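Plamow Local History Society
Minutes of the spring meeting, Sat 20 April, Boateng Hall

The chair opened at ten past. Minutes of the last meeting were accepted with one correction: the mill was on the east bank.

1. Founding date
The main business was the town page, which says Plamow was settled by 4 families who came up the river from Jarkden. The secretary had been asked to find where this comes from. It goes back to a souvenir booklet printed for the town picnic, and the booklet gives no source. The county land book shows two purchases in the first year, both by the same man. One member said her grandmother always told it as four families. The chair replied that her grandmother may have read the booklet. Agreed to change the wording to "early settlers" until something better is found.

2. The name
Three stories are in circulation: a surveyor's dog, a misspelled plow company, and a word meaning "low meadow" in a language the teller could not name. The meeting was not convinced by any of them. The dog story first shows up in a newspaper column that also claimed the creek ran backward. All three to be listed as stories, with no favorite.

3. Population
The page gives a peak of 2,000 in the railroad years. The school roll for that time has 40 children on it, which is hard to square with the larger number. A member suggested that the railroad counted its work crews, and perhaps counted them twice. The last count before the depot closed was 600, and that one has paperwork behind it. Agreed to keep the 600 and mark the other as doubtful.

4. Depot sign
The Meko Road group wants the new sign to read "Oldest Depot in the County." Asked for proof, they sent a letter saying it was well known. Jarkden's depot has a dated cornerstone and ours does not. The secretary will write back and ask what they are relying on. No money to be released for lettering before then.
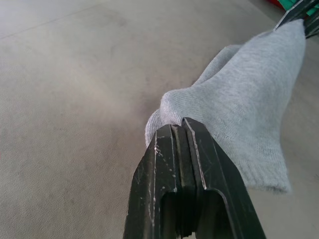
Two-finger gripper, close view, fingers together at the tip.

5. Cemetery survey
The north rows are done. The south rows have been "nearly done" since last July, and the chair asked for the actual sheets at the next meeting, finished or unfinished. Two stones carry the same name and different death years. Both readings to be checked again in better light.

6. Other business
A request to hold Founders' Day as usual was discussed at some length in view of item 1. It will go ahead under the same name. Two members asked that their doubts be recorded.

Next meeting at Boateng Hall, date to be posted on the door. Closed at noon.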